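VAMOLWOOD NAMES EILIDH SKINNER HEAD COACH

Former Drosusitz defender signs through the next two seasons

VAMOLWOOD, 2019-06-02 – The Vamolwood Hockey Club has hired Eilidh Skinner as head coach of its women's junior team. Skinner has signed a two-year contract and will start work this week. She takes over a team that finished sixth in the Festico League last season and missed the playoffs on the final night of the schedule.

Skinner spent the last four seasons as an assistant coach with Drosusitz, where she ran the defense and the penalty kill. Before that she played for the same club, appearing in 194 league games on the blue line and wearing an "A" on her sweater for most of them. She moved behind the bench the season after a knee injury ended her playing career.

"I have played in this building a lot, usually with people yelling at me," Skinner said. "It's a good rink for hockey and the ice is always hard. I wanted to run my own bench and this was the job I wanted. I told the club that in the first phone call."

The club began its search in the spring after the previous staff's contracts ran out. Four candidates were brought in for interviews. Each was asked to sit down with video of three Vamolwood losses and explain what she or he would have changed between periods. Skinner's session ran past its scheduled time, and the hockey office offered her the position the following week.

Under the new agreement the head coach will also have the final say on the roster and on the club's draft list. That work had been split between the bench and the hockey office in past seasons.
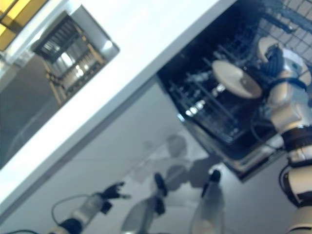 The 2019-20 roster

Skinner inherits a young group. The club has 18 players under commitment for the coming season, including its top two scorers and both goaltenders. Three defenders have aged out and will not be back, and one forward has left to play college hockey.

The defense is where the new coach expects to spend most of her time early on. Vamolwood gave up the second most shots in the league last season and was short-handed more often than any other team. Skinner said she plans to keep the forecheck much as it was and change what happens after the puck gets past it.

"We had forwards doing a lot of good work up the ice and then our defense was backing in too far, so there was a big hole in the middle," she said. "I watched every game. Some of that was a tired group playing the same four defenders at the end of close games. I would like to use six. I would like to use seven on the back half of a road trip."

The remaining spots will be filled through the league draft and an open camp. Vamolwood picks fifth in the opening round and also holds the Drosusitz choice in the third, acquired at last season's trade deadline in exchange for a forward. Skinner said she had already heard plenty about that pick from her former colleagues.

The club has not named a captain. Last season's captain was one of the three defenders who aged out, and the letters will be given out after camp. Players will not vote this year. Skinner will speak with each returning player over the summer and make the choice with her assistants.

Coaching staff

The club's goaltending coach will stay on in the same role. The strength coach will also return and will now travel with the team on all road trips, which was not the case last season. One assistant coach position is open. The club expects to fill it before camp and is looking for someone who can run the power play.
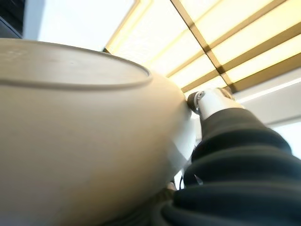
Photo: Vamolwood Hockey Club

Skinner will handle the defense herself for at least the first year. She said she would not hire a second assistant until she had worked a full training camp and knew what the group was missing.

Video work will be done in-house. In the past the club sent its game film out to be cut and got it back the next afternoon, too late to be of much use on a weekend with two games. Clips will now be ready for the players on the morning after each game, and individual sessions will be held before practice. Players who are in class at that hour will have theirs after lunch.

A career in the league

Skinner joined Drosusitz as a late-round pick and did not dress for the first month of her rookie season. She was moved from forward to defense that winter when two regulars were hurt, and she stayed there for the rest of her career. She was never a big scorer. Her best season brought 23 points, most of them assists on the power play, and she led the team in blocked shots three times.

As an assistant coach she worked with a penalty kill that finished first in the league this past season. Two of the defenders she coached have gone on to sign professional contracts. Drosusitz reached the league semifinals in three of her four years on the staff and lost the final once, in overtime of the deciding game.

"Eilidh was ready for this two years ago," the Drosusitz general manager said. "We would have liked to keep her. We play them six times next season, so I suppose we will find out how much of our playbook she took with her."

Skinner holds a degree in education and taught middle school science part-time during her first two seasons as an assistant. She will also oversee the team's school program at Vamolwood, including study hours on the road and contact with teachers. Players will be expected to turn in their class schedules before the season opener.

Training camp and schedule

Rookies report in the last week of August and veterans join them three days later. Camp will be held at Barrios Arena, the team's home rink, and all on-ice sessions are open to the public free of charge. The side door by the parking lot will be used for entry while the front steps are being repaired.

The team will play four preseason games, two of them at home. The regular season opens on the road, and the home opener comes a week later against last season's league champion. Vamolwood's first meeting with Drosusitz under the new coach is set for December, at home, the last game before the holiday break. 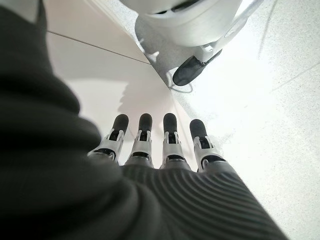
Barrios Arena holds 868 for hockey and was full for four games last season. Tickets for that December game are included in the full-season and half-season packages and will also be sold singly once the league releases its start times. Season ticket holders from last year have until the end of the month to renew the same seats. After that the seats go to the waiting list in the order the names were received.

Prices are unchanged for adults and students. Children under six get in free if they sit on a lap. The standing area behind the north goal will again be sold on game nights only, at the window, cash or card.

Meet the coach

Skinner will meet supporters at the rink next week in the lobby outside the pro shop. She will speak for a few minutes and take questions, and several players who live in the area over the summer will be there as well. Doors open at six in the evening. There is no charge and no need to register. Renewal forms can be handed in at the same time.

Open camp registration is available at the club office or by mail. Applicants must have been born in 2000 or later and must provide their own full equipment, including a neck guard. The fee covers ice time and a practice jersey, and it is not refunded if a player withdraws within a week of camp. Goaltenders should register early, as only six will be accepted.

About the Vamolwood Hockey Club

The Vamolwood Hockey Club runs teams for girls and women from learn-to-skate through junior level. Its junior team plays in the Festico League and has won the league title twice. The club's youth teams practice and play at Barrios Arena from September through March.

Media contact

Club office, Barrios Arena, Vamolwood
Interview requests for Eilidh Skinner should be sent to the club office at least one day ahead. She will be available by phone in the mornings and in person after the supporters' evening.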